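Thread: Putting a print in a frame with no mat, how do you keep it straight?
Board: Walls, Shelves & Small Projects

paperlantern_jo
So I finally gave in and bought one of those plain light wood frames for the hallway, the Cetlow one, and I am losing my mind a little. The print is on thin paper, nothing fancy, and every time I lay it down it slides or one corner curls right back up at me. It lived in a tube for two years so I guess I had that coming. I've tried face down on the glass and I've tried face up on the counter with the frame lowered over it. Both times I got it home on the wall and it was crooked. Is there a trick or do you all just have steadier hands than me?

mossyporch
Flatten it first!! I can't say it enough. Roll it loosely the opposite way for a few minutes, then put it under something heavy overnight with a clean sheet on either side. I use the big atlas and a cutting board on top. If you skip this you'll be fighting the curl the whole time and you'll end up with fingerprints all over it.

gus_and_the_ladder
Disagree on rolling it backwards, sorry. I put a crease right through a map doing that. Weight only, and give it more time. Mine took most of a week.

mossyporch
A week! You must have had it rolled up tight as a drum. Loosely is the key word in my post. But fine, thin paper does crease, so go easy, jo.

tinroof88
What's your table like? I did mine on the rug the first time and the whole thing moved every time I breathed. Hard flat surface, nothing else on it, and wipe it down before you start. Crumbs are the enemy.

I lay the open frame down by itself first and bring the paper over to it, one end in each hand, so I can look at the lines of the frame while I decide where the sheet goes. 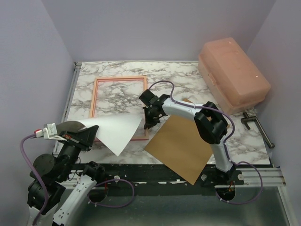 Frame down on the marble, white sheet coming in across the bottom part of it.

You get to see how the paper lies against the wood before anything is taped or clipped. One end of a sheet almost always wants to curl up, and I'd much rather find that out at this stage than after the backing is on.

paperlantern_jo
Ooh ok, I've been doing it with the glass in the whole time. I never thought to just use the bare frame as a guide. And I love the reddish edge on the inside of that one, mine is just plain all the way through. Now I'm jealous.

gus_and_the_ladder
Using the frame as a guide only gets you so far though. The opening isn't the same size as the spot the paper sits in — there's a lip. If you line up to the inside edge you can still be off once it's in the back. Measure the backing board and mark the center top and bottom in pencil. Boring but it works.

tinroof88
Sure, for the final placement. I'm talking about getting a feel for it. I do both, and I've never needed to redo one.

hallway_hermit
Tape people, where are you? I hinge mine. Two little pieces of paper tape at the top edge only, stuck to the backing, and let the rest hang. If you tape all four sides it goes wavy the minute the weather turns. Ask me how my bathroom print looks. (Bad. It looks bad.)

mossyporch
Seconding top edge only. I got a roll of the Hulis tape at the craft store and I'm still on it, and I've done the whole stairs.

gus_and_the_ladder
I'd go with photo corners over tape. You can take the print out again and there's nothing stuck to it. A pack of 200 lasts forever.

hallway_hermit
Corners slipped on me with thin paper. They're great on card stock. To each their own!

kettleside
Can I ask a dumb one while we're here? My print is bigger than the frame by a bit. Do I trim it or get a bigger frame? It's one of those Ochoa botanical ones with a wide white border.

tinroof88
Not dumb. If it's all border and you don't care about selling it, trim the border. Do a little off each side so it stays even. If it's numbered or signed I'd leave it alone and buy the bigger frame.

gus_and_the_ladder
Never trim. I will die on this hill.

kettleside
Ha, ok, it's not signed and it was cheap, so I think gus is going to be upset with me.

paperlantern_jo
Update! It's been under a Cinholm baking tray and a pile of cookbooks since yesterday morning and the curl is mostly gone. One corner is still a bit cheeky. I did the bare frame thing on the kitchen table, then pencil marks on the backing like gus said, then tape at the top. It's hanging now and my level says it's straight. My husband says it's too low, but that's a different thread.

mossyporch
Yay! And put those little felt dots on the bottom corners so it doesn't drift every time somebody shuts a door.

hallway_hermit
How low is too low, though? Mine are all at eye level for me and I'm short, so everyone else has to stoop.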